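2020-12-17

I had meant to write this up in November, but then the gripper fingers went back to Drelo for a second time and I lost heart a bit, so you are getting two months of progress in one go. Put the kettle on!

For anyone new, a few of us at the shared workshop in Humirville are building a picking cell around a second-hand arm. The grand plan is that it reaches into a bin of mixed odds and ends, takes hold of one, and puts it somewhere else. My five-year-old niece does this without a thought. We have been at it since spring and have spent a good deal more than I told my other half (the controller alone needed a 50 amp relay board, and then another one when I wired the first backwards).

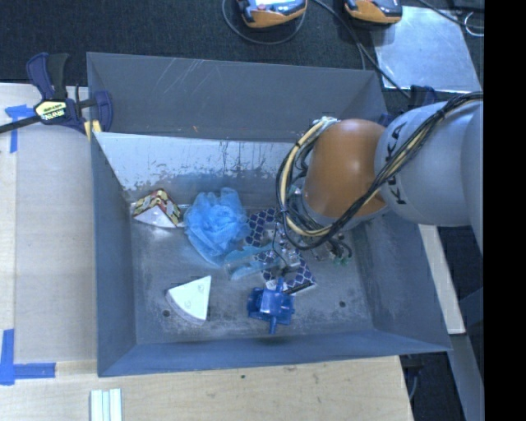

Choosing what to put in the bin has become my favourite part of the job, and I've grown rather fussy about it. Boxes are dull, as suction or fingers will manage them after an afternoon's fiddling. What I want is a nice spread of awkwardness, so something like the light-blue mesh bath sponge is worth its weight in gold, all folds and netting with no proper edge to aim for, and the wedge shapes are nearly as good, with their slopes going off at angles the planner dislikes. Clear plastic is still my least favourite thing to write code for. The depth readings go straight through it and come back with nonsense, and I have tried three filters so far.

The bin itself gave us grief too. It kept creeping along the bench whenever the fingers brushed a wall, so it's held with bar clamps now, and I've dropped the approach speed to 20 per cent near the sides. Slow, yes, but I sleep better.

Next on the list is the cabling. I've ordered a sleeve from Parkeline and some proper strain relief from Stüber, and I want to reroute the whole bundle before I let the wrist turn through its full range. After that I'd like to leave it running for 3000 picks and see what wears out first. My money is on the fingers, again.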